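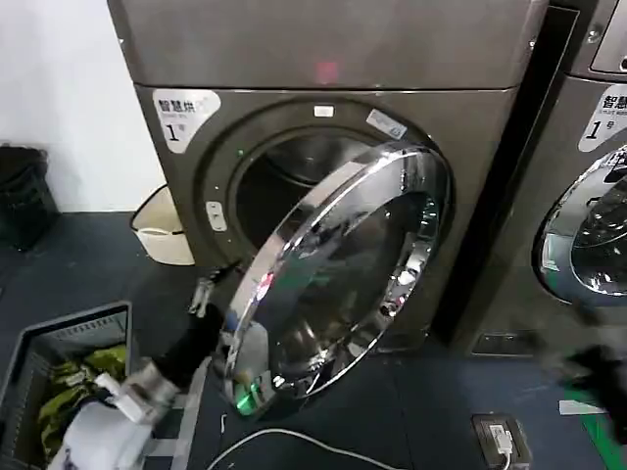
Pouran Jafarzadeh
Laundry and Linens Columnist

My towels used to come out of the dryer like cardboard, and I blamed the towels for years! Then I moved to a building with a shared laundry room and had to pay for every load, so I got picky fast.

First thing, stop overfilling. I go about half full with bath towels, no more, and shake each one hard before it goes in - a good snap, like you're mad at it. Clean the lint screen every time (yes, even if the last person did). If yours feels waxy, scrub it with dish soap and an old toothbrush and let it dry completely.

Skip fabric softener on towels. I use half a cup of white vinegar in the rinse instead, and my neighbor Kaan Güler swears by wool balls, 4 to a load. Mine squeak a little but I like them.

Take everything out while it's still a tiny bit damp at the hems and hang it over a door for 15 minutes. Jeans too, and pull the pockets out first or you'll be wearing wet pockets to work.

Next month, in April, I'm doing pillows.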